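Visit report: Ondmont finishing plant, Clisavmont
Tuesday, February 11, 2025
Filed by: Kalkidan Tilahun

Purpose

The visit was arranged to see the matte finishing line for flat wood panels and to settle the open points on our sample panels from January. Those samples showed uneven gloss along the long edges and, on part of the batch, a visible change in color between the face and the edge. Ondmont asked us to bring the panels back so they could be measured on the plant's own equipment. Discussion of price and delivery was left to a separate call.

Receiving and conditioning

Panels come in through the north dock and are stacked on stickers in a conditioning room. The plant holds incoming stock there until the moisture reading is stable on two successive checks. Readings are taken with a pin meter on the back face, near the center and near one end. The operator writes them on a card stapled to the stack, and the card stays with the stack through sanding.

Room humidity was being logged on a paper chart recorder. The chart for the current week had a flat section overnight, which the shift lead put down to a dry pen. A digital logger is on order. I would want to see data from it before accepting the conditioning step as controlled.

Sanding

Sanding is done on a wide-belt machine with a coarse head, a fine head and a final platen. Belts are changed by run length, with an override if the operator sees streaks under the inspection lamp. The lamp is mounted low and to one side so that scratches cast a shadow. Streaks across the grain are easy to see there. Streaks along the grain are not, and these are the ones that show up later as darker lines once stain is on.

Edges are sanded by a separate machine with a softer belt. The edge belt is finer than the face belt. A finer surface takes less stain, so the edge finishes lighter, and this is the most likely source of the color change on our samples. The plant agreed that the two grits should be matched for our panels and will run a comparison.

Dust extraction was adequate at the wide belt. At the edge machine the hood sits too far back, and there was loose dust on the outfeed rollers. A tack roller ahead of the stain station takes most of it off.

Stain and sealer

The stain is a water-based reddish brown, applied by roller and leveled by a brush unit. Ondmont mixes it in house from two concentrates. Each batch is checked against a retained chip in a light booth, and the chip is replaced every quarter. We compared the current chip with the one it had replaced and the older chip was slightly yellower. Keeping both chips in the booth for a period after the changeover would make drift easier to catch. 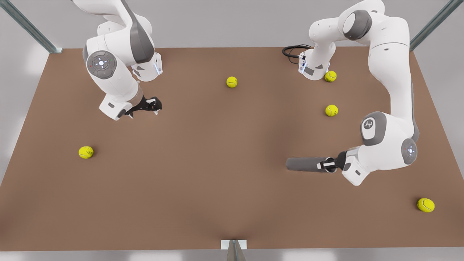 Rendering: reddish-brown tabletop, matte surface, against a pale gray wall.

Reddish browns are awkward to match across lots. The eye picks up a small shift toward orange well before the same shift in lightness, and the effect gets worse under warm lamps. The booth has a daylight source and a store source. Only the daylight source is used for release. We asked that panels for our order be checked under both.

The sealer coat goes on wet over dried stain and is cured under lamps before a light denib. Denibbing is done by hand pad on small lots and by machine on anything larger. Our samples were a small lot. Hand denibbing tends to cut more at the edges, where the pad tips, and this fits with the gloss pattern we saw.

Topcoat

The topcoat line is known in the plant as Aranda, after the building it occupies. It consists of a preheat tunnel, a roller coater, a flash zone and a cure oven. The coating is Clilik, a clear water-based matte product with a silica flattening agent. The agent settles if the drum stands, and the plant's procedure calls for 15 minutes of slow stirring before the first panel of a shift. The stirring log was complete for the weeks I looked at.

Gloss is measured with a handheld meter at 60 degrees. The plant's target for this finish is 23 gloss units, with a tolerance of 2 units either way. Readings are taken at the center of the panel only. We placed our returned samples on the bench and measured center and edges. All centers were inside tolerance. Several long edges were above it, in every case on the side that had run against the fence.

The coating technician thinks the applicator roller is worn at the fence end and lays down a thinner film there. A thin film holds less of the flattening agent and reads shinier. The roller was last reground before the current coating was adopted. Film thickness had not been measured across the width. A wet film comb was available and will be used on the next run.

Inspection and packing

Finished panels pass over a lit table and are turned once by hand. Rejects are marked with tape and racked separately. The reject rack had a mix of dust inclusions and handling marks, with inclusions in the majority. Panels are packed face to face with foam sheet between. Matte finishes burnish easily, and foam that moves in transit will leave shiny patches, so the strapping tension matters. The plant has no written value for it.

Points agreed

Edge sanding grit to be matched to the face grit, with comparison panels stained from a single batch.

Gloss to be recorded at the center and on both long edges for every panel in the next trial. The trial lot will be 100 panels.

Applicator roller to be checked for wear across its full width. If it is outside limits it will be reground before the trial.

Denibbing on the trial lot to be done by machine.

Ondmont to send the humidity data once the logger is installed.

Open items

Strapping tension remains without an owner. The question of whether the store light source becomes part of release for all lots, or for ours alone, was left with their quality office. Returned samples stayed at Clisavmont in the bench rack, labeled with our order number.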